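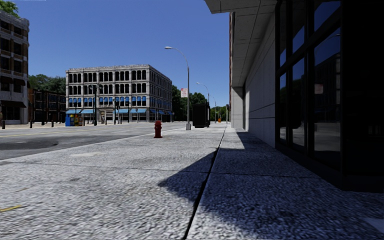

Why does the pavement have lines in it, and is it bad luck to tread on them? A reader wrote in to ask us exactly that, and added that the grown-ups in the house had given three different answers, one of which involved bears.

Well, we can't promise you anything about bears, but we can tell you a good deal about the lines, because they are there on purpose and they are doing a job every single day while you hop over them on your way to school.

Let's start with what a concrete pavement is made of. Concrete is a mixture of cement (a very fine grey powder), sand, little stones and water. When it is first mixed it is sloppy, rather like thick porridge, and it can be poured into almost any shape you like. Then the cement and the water begin to join together, and the porridge slowly turns as hard as rock. People often say that concrete "dries", but it would be better to say that it sets. It can even set underwater!

Now, you might think that something so hard would stay exactly the same size for ever. It doesn't. On a hot day concrete swells a tiny bit, and on a cold night it shrinks back again. You would never spot it with your eyes, but if a pavement were made in one enormous piece, all those tiny bits would add up, and the whole thing would push and pull against itself until it cracked, or even humped up in the middle like a rug that has been shoved against a wall.

So the builders leave gaps, and the gaps are called joints. Some go all the way through the concrete and are filled with something squashy, so that when the slabs grow they have somewhere to go. These are expansion joints. You will often find one where a pavement meets a building, or a lamp post, or anything else that doesn't want to be pushed. Others are only shallow grooves. They are there for the shrinking, and they work in rather a crafty way. Concrete is going to crack somewhere, so the groove makes a thin, weak place and the crack happens neatly down there, where it does no harm.

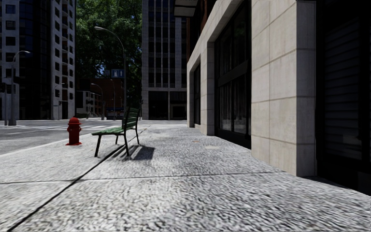
Have you ever snapped a bar of chocolate along its lines? It's the very same idea, and a much tastier way of doing the experiment.

Joints have visitors, too. Dust and grit blow into them, then a seed comes along, and by April you may find moss or a dandelion growing in a crack that looks far too small for anything to live in. Ants like joints as well, as the soil underneath is easy to dig and the slab above makes a good warm roof.

Something to try at home

You will need 2 squares of chocolate still joined together, a ruler and a piece of chalk. Snap the chocolate and look closely at the broken edge. Then, with a grown-up, go out to a quiet bit of pavement well away from the road, measure from one joint to the next and chalk the number beside it. Are the slabs all the same length? If one is shorter, have a think about what might be underneath or next to it.

And do tread on the lines if you want to. They won't mind a bit.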